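工单号 1244
标题:Prosix 排版软件导出 PDF 后中文脚注错位
产品:Prosix 桌面版
提交人:Johannes Joubert(Van der Merwe 出版工作室)
状态:已解决

问题描述
我们在做一本讲南非植物的中英对照书,正文用 Davine 字体,脚注是中文小字。编辑界面里一切漂亮极了,导出 PDF 之后,从第 83 页起脚注全部往下掉一行,最后一行压到页码上。前面的页面完全正常!重启软件、重新导出,结果一样。

Boltora 支持 09:40
您好,收到!这个现象很有意思。麻烦您先试两件事:把第 83 页单独另存成一个文档再导出;然后在“首选项 > 文本”里看一下“脚注基线对齐”是不是打开的。另外请告诉我们全书有多少条脚注。

Johannes Joubert 10:15
单独导出第 83 页,脚注位置是对的,太神奇了。基线对齐是打开的,关掉再导出整本书,错位还在。脚注总数刚好 500 条。

Boltora 支持 10:52
这条线索太棒了!单页正常、整本错位,说明样式本身没坏,问题多半出在分节的地方。请打开“分节”面板,看看第 83 页前面有没有新的一节,再比较前后两节的“脚注区下边距”。

Johannes Joubert 11:30
找到了!第 83 页正是第 2 节的开头。第 1 节的下边距单位是毫米,第 2 节是点,数值却一模一样。应该是二月份合并两位编辑的稿子时带进来的。我把第 2 节改成毫米,界面上的数字变了,导出以后脚注却还是老样子。

Boltora 支持 13:05
我们在这边重现出来了。修改单位以后,导出模块仍然读取旧的排版缓存,而单页另存会重新生成缓存,所以您那次测试是正常的。请按下面的顺序来:
先保存并关闭文档。
在“工具 > 维护”里选择“清除排版缓存”。
重新打开文档,按 Ctrl+A 全选,执行“重排全部文本”。
等状态栏的进度走完,再导出 PDF。
注意不要勾选“沿用上次导出设置”,这个选项会把旧缓存一起带回来。

Johannes Joubert 14:20
成功了!!整本书的脚注都回到原位,连一直有点歪的索引页也顺带好了。我特别喜欢“重排全部文本”这个命令,用了这么久 Prosix 居然一直没发现它。顺便问一下,书末的图版页要不要另外处理?那几页图很大,图注只有一行。

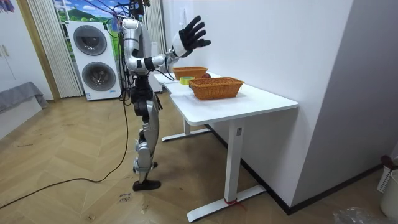
Boltora 支持 14:48
图版页不需要另外清缓存,全文重排时已经包括在内。图注建议单独建一个段落样式,不要借用脚注样式,这样以后再改脚注边距,图注就不会跟着跑。图文绕排也可以放心用,绕排轮廓要沿着图形边缘走,把“轮廓容差”调小一点,文字就不会钻进空隙里。改完样式先导出一页看看效果,满意了再导整本。

Johannes Joubert 15:26
图注样式建好了,导出也正常。容差这个参数真好玩,我拿一张帝王花试了一下,文字贴着花瓣走,效果比我想的好得多!印厂那边也已经确认文件没有问题。可以关闭工单了。

Boltora 支持 15:40
太好了,恭喜!缓存问题已经转给开发组,修复后会写进更新说明。在那之前,凡是改过分节单位,请先清除排版缓存再导出。工单关闭,如果再出现错位,直接在本工单下回复就会重新打开。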